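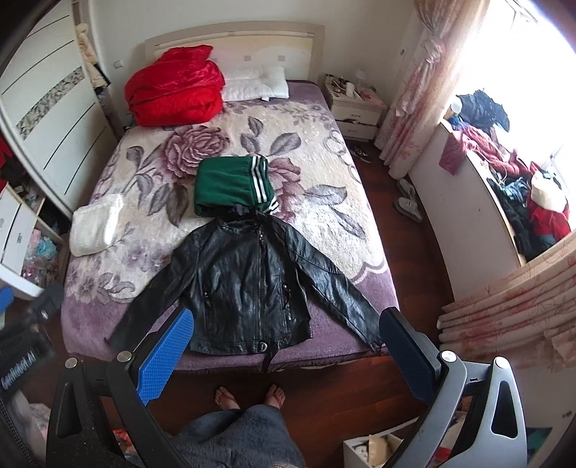
Six Rooms Above the Bakery

The owner of the Chala guesthouse pours coffee before she'll answer anything, and then she answers everything at once. "I grew up over a bakery, so I never learned to sleep late," she says, laughing. She opened in June with six rooms, and she still makes up every bed herself.

"My mother believed a guest should have more blankets than they need, and I'm afraid I've turned into her!" Breakfast starts at 7, though she's usually downstairs well before that, humming over the bread.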